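Dexterous hand (bench comparison)

A dexterous hand is a robot gripper with jointed fingers and a thumb, and I've been lucky enough to spend all of April comparing two control setups for one at Oltholm! Farlow wrote the first controller, Tangen the second, and both get the same 12 tasks.
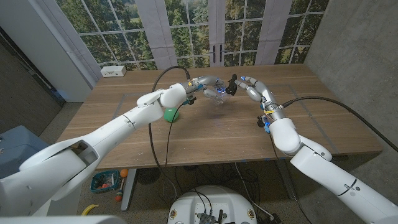

Thin plastic is where you really learn something. A stiff grip dents it, a soft one lets it slide, and I kept nudging the force limit up and down all afternoon (my notes say 7 changes, my coffee intake says more).
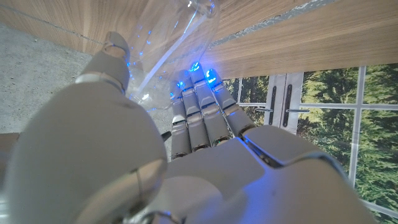
Tangen's controller closes the thumb last, so I like it for round things. Farlow's is quicker but grabby. We've logged 1,884 grasps so far, mostly cups and bottles.
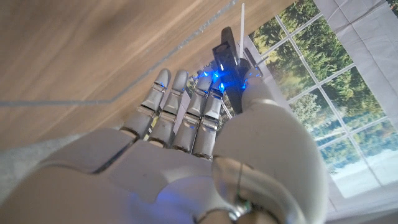 Small upright objects depend much more on fingertip placement, and there I'd still pick Farlow. The Brarico wrist mount fits either setup, though the screws are fiddly.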